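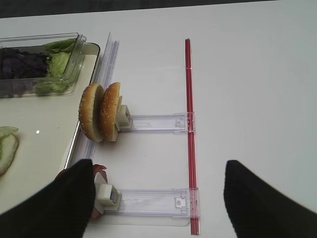
**1/** August 27, 2022. Saturday, and I've spent a good chunk of it thinking about whether a burger bun needs to stand up. I have doubts. Thread.

---

**2/** The pitch, as Graham Lockwood gave it to me back in June: you put your sandwich parts on edge in a clear plastic rack, on both sides of a tray, and then building the sandwich is faster and cleaner because every piece has its own spot.

Graham says "every piece has its own spot" about a lot of things. He said it about his garage.

---

**3/** My first question was what's wrong with a plate. You put the tomato on the plate. You put the bun on the plate. People have been making lunch this way for a while now and I haven't heard many complaints about the plate.

---

**4/** The answer I got was "wet bread." OK, fair. A tomato slice lying against a cut bun for ten minutes does make the bun sad. But you can fix that by moving the tomato two inches to the left. Free of charge.

---

**5/** Fine, the rack. Long clear rails, clear arms sticking out sideways, a thin red strip down the outside. It all sits flat on the table and the food goes at the ends of the arms, up against the rail.

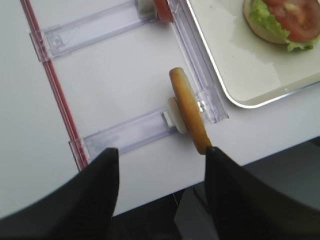 *Clear arms on a white table. The round thing down front is bun.*

---

**6/** Clear plastic is a choice. On a white table I lose track of where the arms end. I'd put tape on the ends, and then of course it's a rack with tape on it.

The red is the one part I'd keep exactly as it is, because I can see it.

---

**7/** What would I pay? Ximeng Tang guessed $70 for something like this in a store. I said I'd pay 6. We didn't meet in the middle.

---

**8/** Now the tomatoes. I was ready to be rude about the tomatoes. A slice of tomato is a floppy wet coin and I figured it would fold over the second you let go of it.

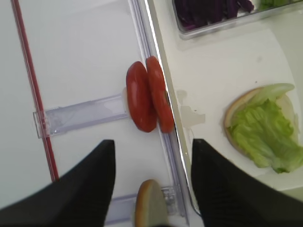
But a firm tomato, cut thick, will lean on something and stay there. I'll give them that one. I still want to see it done with the mealy kind you get in winter, cut by me, with my knife. My slices come out like doorstops on one side and tissue on the other.

---

**9/** Two slices in one spot is where I start to worry. They lean on each other and they stick. You go for one and you get both, or you get one and a half. Anyone who has ever tried to peel apart deli cheese knows how this goes.

---

**10/** Buns do better. A bun half on edge is pretty steady, and you don't get seeds all over the place from stacking and restacking. Yulan Zheng likes that you can see right away which half is the top. I've always been able to tell which half is the top, Yulan. It's the one with the seeds.

---

**11/** And then the lettuce. You can't stand lettuce up. So the greens go in a plastic box on the tray: purple on one side, green on the other. A box! Sitting on a tray! We've gone to all this trouble with rails and arms and the salad is in a tub like it would be at anybody's house.

---

**12/** To be fair, the box on the tray is my favorite part of the setup. It keeps the drips off the table and it's close to the sandwich. I would buy the box.

---

**13/** Zhenhua Dong asked me if the order matters. Yes, and people get it wrong. Lettuce under the tomato, so the lettuce takes the juice. Two slices overlapping a little so you get tomato in every bite and don't get that one dry corner.

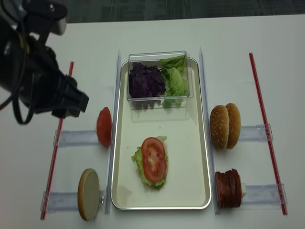
*Lettuce, then two tomatoes. Another slice is still standing on the left and the seeded buns are on the right.*

---

**14/** I have no notes on those two slices. That's how I'd lay them. The lettuce pokes out around the edges and that's how it should look too.

I do have a note about the bread, and my note is: put the bottom bun down first. I'll die on this hill. Lettuce straight on the tray means somebody has to get a bun under it later, and good luck to them.

---

**15/** Someone's going to tell me I'm not the customer. Sure. If you had to make 80 of these for a school lunch maybe you'd want every part lined up and waiting. But then you've got to fill the rack 80 times, and who's timing that? I'd like that number. I've asked for it.

---

**16/** Same with washing. Clips, little holes, square cutouts, inside corners. Tomato seeds live in corners. I had a mandoline with fewer corners than this and I threw it out over the corners.

---

**17/** Where I've landed for now: buns on edge, fine. Tomatoes on edge, fine if they're good tomatoes and there's one per spot. Greens in a tub, always. Rails, not sold.

---

**18/** Huiling Cai just replied asking about pickles. Pickle chips, on edge, in a rack. I need to go lie down. Will check replies after dinner (soup).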